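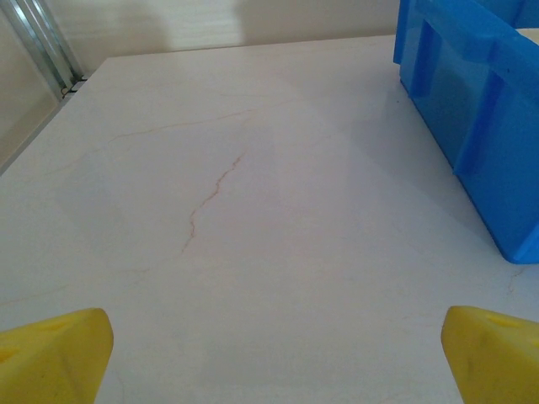 Room Tone: How a Sitcom Laugh Gets Built

The laugh that follows the cold open in the fourth episode of "Jombridge" lasts a little under three seconds. It begins on the last syllable of the line, rises quickly, holds, and falls away under a door slam. On the broadcast mix it sounds like one audience reacting to one joke. In the session file it occupies eleven tracks.

Four of those tracks are the studio audience on the night of taping, picked up by microphones hung over the bleachers. Three more carry the same audience from the second take, when the line was delivered a beat faster and the reaction came in lower. Two are a bed of quiet room noise recorded before the show, with people seated and mostly silent. The last two come from a library, and their job is to cover a cough.

"Jombridge" is a multi-camera comedy about a family-run driving school, shot in front of an audience at the Bidau stages and finished in a mix room at Palacios. It is an old-fashioned show in most respects, with a couch and a staircase and a neighbor. Its sound is also made in an old-fashioned way, with current tools, and the process is worth setting out in some detail. Viewers tend to discuss the laugh track as a yes-or-no question. Either the laughter is real or it is canned. The session files for a single season show a range of conditions between the two, and most of the interesting decisions are made there.

The seats

The Bidau audience rack holds 300 people. It is a steel riser with a shallow rake, wider than it is deep, facing three standing sets and one swing set. The shape matters. A wide, shallow crowd produces a laugh that arrives at the microphones at nearly the same moment from all rows. A narrow, deep one smears, and the back of the house is heard as a second, duller laugh behind the first. Mixers working from a deep house often discard the rear microphones and lose the sense of size along with them.

Eight microphones cover the rack. They hang on two bars, above and slightly in front of the seats, pointed back toward the crowd and away from the stage. The aim is separation. Every microphone that hears the audience also hears the actors, at a distance, through the air and off the walls, and whatever the audience channels pick up of the dialogue will be added to the clean dialogue from the booms. Too much of it and the actors sound as if they are standing in a gymnasium. The house speakers, which let the audience hear the lines, make this worse. At Bidau they are kept small, hung low, and turned down further in the front rows, where people can hear the stage without help.

Laughter is recorded at a fixed gain for the whole night. Riding the level during taping would give a more even recording and would ruin it for editing, as no two laughs would then match in background noise. The loudest reaction of the evening sets the ceiling, and it is usually an early one. Audiences are fresh for the first act and tired for the third. A taping of a 22-minute episode can run past four hours, with costume changes, camera resets and rewritten lines, and by ten at night a good joke may get half the response that a fair one got at seven.

This is the first problem the mix has to solve. The audience gets quieter as the story gets bigger.

The second take

The next problem is repetition. Nearly every scene on "Jombridge" is performed at least twice, and the audience has heard the jokes by the second pass. The performances are often better on that pass. The laughs are almost always worse.

The standard remedy is to cut the picture from take two and the laugh from take one. It sounds simple and requires a good deal of hand work. An actor in front of a crowd holds for the laugh. The pause is part of the performance, with a look, or a sip of coffee, or a turn toward the door, and its length is set by the reaction in the room. If the take one laugh ran three seconds and the take two hold ran two, the laugh has to be shortened by a third without sounding shortened.

A laugh has a fairly regular outline. There is an onset, often a single voice or a small group ahead of the rest. There is a fast rise to a peak, a plateau in which individual voices can't be picked out, and a long decay in which they can. Cuts are made in the plateau. A section removed from the onset makes the audience seem to have known the joke was coming. A section removed from the decay leaves a hole, and the ear goes to it at once, having already started to follow one person's laugh down to the end.

The mix room at Palacios uses overlapping fades of a quarter second or more for this, longer than would be normal for dialogue. Short fades are audible as a flutter. When the plateau is too brief to cut, the editors go back to the picture department and ask for a few frames. They usually get them. Comedy editors and laugh editors are working on the same pause from two sides, and on this show they sit on the same hallway.

The library

Plavow is the software that holds the library. It is a catalog with a search window, and the entries in it are reactions recorded at Bidau across all seasons of the show, sorted by length, size and type. The types have plain names: chuckle, roll, burst, groan, gasp, applause with laugh, applause alone. Each entry notes how full the house was and which bars were up.

Only laughs from the same room are used on "Jombridge." A reaction from a different stage has different walls in it, and the mismatch can be heard at each end of the edit even when the level is right. The older practice in television was to play reactions from a machine, on keys, in real time against the picture. The same few dozen laughs turned up on many different programs, and a generation of viewers learned individual voices without ever trying to. People who grew up with afternoon reruns can often recognize a certain high whoop or a certain man running out of breath. Much of the bad reputation of the laugh track comes from that recognition. The ear will forgive a laugh for being too big far sooner than it will forgive it for being familiar.

The library at Palacios is therefore built to avoid voices. Entries with a strong single laugher are flagged, and the flagged ones are used once in a season or left alone. What gets used most is the least distinctive material, the rolls and the low chuckles that sit under a line and keep the room from going dead between bigger jokes.

One episode, counted

The season's eighth episode is a useful sample. It has a full studio taping, no location scenes, and one long set piece in the school's office. The finished program contains 193 audience reactions. Of those, 38 include any library material at all. In most of that group the library part is a repair: the tail of a laugh extended over a camera change, or a noise in the house covered by a matching stretch of the same kind of reaction. A handful are additions in the full sense, where a line was rewritten and picked up after the audience had gone home.

The pickups are the nearest thing on the show to canned laughter as commonly understood. They are also the hardest to do well. The actors have played the line to an empty rack and held for a laugh that they had to imagine. Held pauses of this kind tend to come out too short and too even. The editor picks a reaction to suit the pause, and the mixer sets it slightly lower than its neighbors. A modest laugh in the wrong place is heard as a polite room. A big one is heard as a machine.

Going down

Most of the level changes in the final mix are reductions. Studio audiences are generous. They have met a warm-up comic, they have been given candy, and they are seeing familiar faces at a short distance. A laugh that was true in the room can seem out of scale in a home, where a viewer is alone or with one other person and may have the television on low. The "Jombridge" mix brings the largest reactions down and shortens them, and leaves the small ones close to where they were recorded. The range between the two is much narrower on air than it was at Bidau.

Some reactions are taken out completely. Applause on an entrance was common in the first season and was gone by the third. Audience "aww" sounds are cut by half or more in level, and often removed when a scene is meant to stay uncomfortable. There is a long exchange on the staircase late in the season in which the audience laughed four times, by the evidence of the raw tracks, and the broadcast version has one laugh left, near the beginning. The room noise bed runs through the rest of it. Without the bed the audience would seem to have vanished. With it they seem to be listening.

Reviewers praised the scene for its silence. The meters on the audience channels never reach zero at any point in it.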